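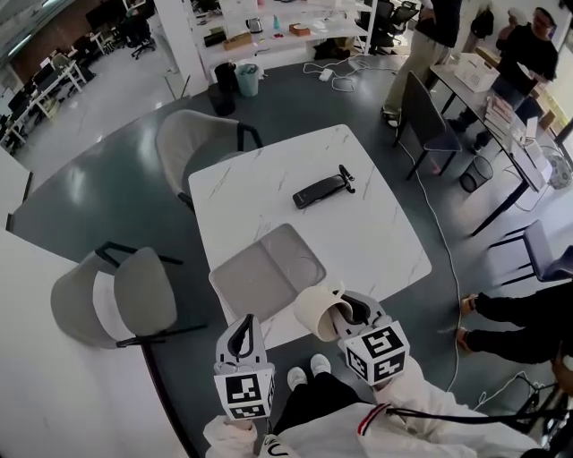
Mesa blanca con dibujo de mármol, con bandeja gris y vaso beige.

Tiempo de lectura: 2 minutos

El hotel Flodholm tenía 583 plazas de aparcamiento y 6 plantas. Lowri Parri recibió la llave de la 2147 a las once de la noche, en enero, con el desayuno incluido y la calefacción regulada desde recepción.

La numeración no correspondía a la altura. El 21 designaba el ala; el 47, la puerta. El ascensor del ala 21 paraba en la cuarta planta, según un cartel plastificado firmado por la dirección.

La habitación medía lo que indicaba la reserva. Cama doble, minibar, caja fuerte de cuatro dígitos, ventana al puerto de Windia. Parri probó la caja con el código de fábrica y se abrió. Dentro había una llave con la etiqueta 2521.

Llamó a recepción. Contestó Sioned Powell, turno de noche.

– El ala 25 se cerró – dijo Powell –. No consta en el plano de evacuación.

– Tengo la llave.

– Entonces consta en su factura.

Parri consultó la factura en el televisor. Figuraban dos habitaciones, la 2147 y la 2521, ambas ocupadas por una persona. La segunda acumulaba nueve noches, servicio de lavandería y una llamada al transbordador Hopkin. La firma del registro de entrada era la suya, con la P abierta que usaba desde el colegio.

El pasillo del ala 25 empezaba detrás de la lencería. La moqueta era la misma, con menos desgaste. Había luz de emergencia cada tres puertas. La cerradura de la 2521 giró sin resistencia.

Encontró la cama hecha y su maleta sobre el banco, idéntica a la que había dejado en la 2147. En el escritorio sonaba el teléfono. Lo descolgó al cuarto tono.

– Recepción – dijo Powell –. La huésped de la 2147 pregunta por una llave.

Parri miró la ventana. Daba al mismo puerto, desde el otro lado. El Hopkin estaba atracado con las luces encendidas.

– Dígale que el ala está cerrada – respondió, y pidió que la despertaran a las siete.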